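**Sprechernotizen: Untertitelung im Repertoirebetrieb**
Stand: 2. August 2022

Folie 1 – Einstieg
Begrüßung kurz halten. Thema: Übertitel im Sprechtheater, am Beispiel der Produktion »Matanby« am Haus Odau. Text und Regie: Luminița Lungu. Spieldauer ohne Pause, kein Chor, 6 Rollen.

Folie 2 – Textmenge
Die Spielfassung ergibt 697 Titel. Jeder Titel hat höchstens zwei Zeilen. Gekürzt wird zuerst bei Anreden und Wiederholungen, zuletzt bei Namen. Lungu arbeitet mit Halbsätzen, die erst von der Gegenfigur beendet werden. Solche Stellen dürfen nicht vorab auf der Tafel stehen. 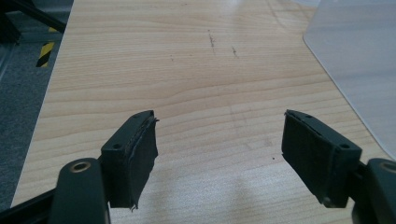 Wer fährt die Titel während der Vorstellung?
Eine Person aus der Dramaturgie, von Hand und nach Textbuch. Automatische Auslösung wurde im Juni in zwei Durchläufen geprüft und verworfen, weil improvisierte Pausen nicht erkannt wurden.

Folie 3 – Monolog im zweiten Akt
Langsam sprechen, Beispiel vorlesen. Der Monolog umfasst 19 Titel. In der ersten Fassung lagen die Umbrüche am Satzende, in der jetzigen folgen sie dem Atem der Darstellerin. Nachteil: Bei Umbesetzung muss neu eingerichtet werden.

Folie 4 – Gastspiel Torau
Dort nur seitliche Tafeln. Zeilenlänge entsprechend reduziert – Details stehen im Handout, nicht vorlesen. Blickwechsel zwischen Bühne und Tafel dauert länger, also Standzeiten erhöhen.

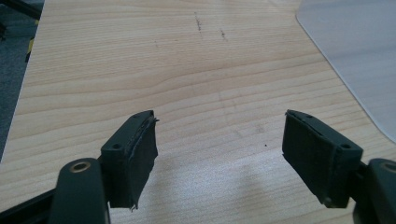
*Tischplatte mit heller Holzmaserung*

Folie 5 – Übersetzung
Das Stück »Gautam« als Vergleich: dort lag eine gedruckte Übersetzung vor, für die Tafel war sie zu lang. Bei »Matanby« wurde direkt für die Übertitel übersetzt. Auf Nachfrage: Die Rechte an der Titelfassung liegen beim Haus.

Danach Fragen aus dem Publikum. Handout am Ausgang.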